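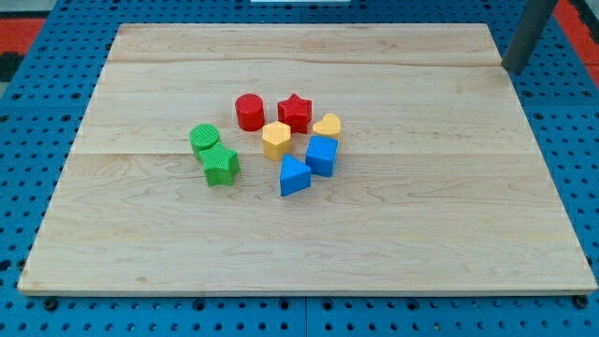

What is the shared workshop build asking people to do?

Members are wanted for a small group that will design, wire and program a tabletop sorting arm over the winter and spring, and testers are wanted for shorter sessions once the arm runs. Both calls are open now and are set out below.

Call for builders and testers: Hultia tabletop sorter
Posted 20 December 2020

Background

Hultia is a shared workshop with a machine room, a wood shop and an electronics bench. The sorter is a member project. The goal is an arm that picks shape-sorter blocks off a flat board, identifies each one by shape and color, and puts it through the matching opening in a lid. The work is done in the workshop and, for software, at home. The project has no commercial sponsor and pays no wages. Parts are bought from a project fund of 2000 dollars, of which a little over half is committed.

Current state of the build

The base is a blue perforated panel with a regular hole grid. Anything that has to stay put is bolted to it. The work surface is a maple board, chosen for stiffness and because it can be replaced without touching the base. The board has visible seams between the planks, and the present segmentation code sometimes reads a seam as the edge of a block. Painting the board is not planned. The vision group is expected to solve this in software.

The block set in use includes cylinders, stars, a heart, a hexagon, a cube and a triangular prism, in red, yellow, green and blue. Color alone does not identify a block: there is a red star and a green star, and a red cylinder and a green cylinder. Most of the sides are ribbed, and ribbed plastic gives uneven highlights under the bench lamps. Blocks that stand in contact, such as a star pushed up against a cylinder, are the main failure case at present. The classifier tends to return one object with a wrong outline.

The controller is a Galtus board, designed by members and now in its third revision. Motion code is kept in a repository called Moser. Stelex is the name of the logging tool, which writes joint positions, grip current and a result code for every attempt. New members get access to all three in the first week.

Open roles: builders

Mechanical (two places). Redesign of the finger pads and the wrist mount. The present pads hold a cube well and lose the heart when it is gripped across the lobes. You should be able to work from a drawing, use calipers, and run a drill press without supervision. Experience with 3D printing is useful. Time on the mill can be arranged after the workshop safety check.

Electronics (one place). Rewiring of the arm harness, strain relief at the elbow, and a proper emergency stop circuit. The stop now in use cuts motor power but leaves the controller waiting for a reply, and it has to be reset by hand. You should be able to solder, crimp and read a schematic. Please do not apply for this role if you have not worked with motor drivers before.

Vision (two places). Separation of touching blocks, rejection of plank seams, and shape classification from the top face. Code is in Python. A laptop with 8 GB of memory is enough for the current model. Work can be done mostly from home, with bench time to test.

Documentation (one place). Assembly notes, a wiring table and a parts list that match the arm as built. The existing notes describe the second revision and are wrong in several places. Good plain writing matters more here than technical background — the rest of the group will answer questions.

Open roles: testers

We are looking for 20 testers. A tester sets out blocks on the board by hand, starts a run, and records what the arm did with each block. No technical knowledge is needed. Layouts are partly given on cards and partly left to the tester, as the group tends to set out blocks in patterns the arm already handles. A session lasts 90 minutes including a break. Each tester is asked to do at least two.

Testers must be 16 or older. Testers under 18 need a signed form from a parent or guardian. Anyone with difficulty telling red from green is welcome; the cards are also marked with letters.

Time commitment

Builders: one bench evening a week, plus whatever home time the role needs. The build phase runs until the arm completes a full set without a reset, with August as the outside date. People who can only come every second week should say so in the application. It is not a bar to the documentation or vision roles.

Testers: sessions are booked individually once the new finger pads are fitted. You will be offered a choice of slots by email.

Rules for the bench

Safety glasses are worn whenever the arm is powered. Hands stay off the board between the start command and the end-of-run tone. Two people must be present for any powered run. Nothing is left loose on the base panel, including hex keys. The number of people in the room is limited to the figure posted on the door, and masks are required throughout the building until further notice.

What you get

Builders pay no workshop fee for the length of the project and keep 24-hour access to the electronics bench. Testers receive a day pass for each session completed. All designs and code are released under an open license with contributors listed, unless you ask to be left off. Travel costs are not covered.

Data

Stelex logs have been kept for 138 runs so far. They contain no personal data. Tester names are held on a paper sign-in sheet, separate from the logs, and the sheet is destroyed when the project closes.

How to apply

Write to the project address on the Hultia notice page with the name of the role in the subject line. Builders should include:

- a short account of one thing you have built or repaired, with a drawing, photo or code link if you have one
- tools and machines you can use unsupervised
- evenings you are available
- any access needs

Testers need only send a name, an age bracket and a preferred time of day.

There are 11 bench keys and nearly all are assigned, so a new builder may share a key for the first month. Applications are read in the order received, and a role is taken off the list when it is filled. You will get a reply either way. Builders are invited to one bench evening before either side commits.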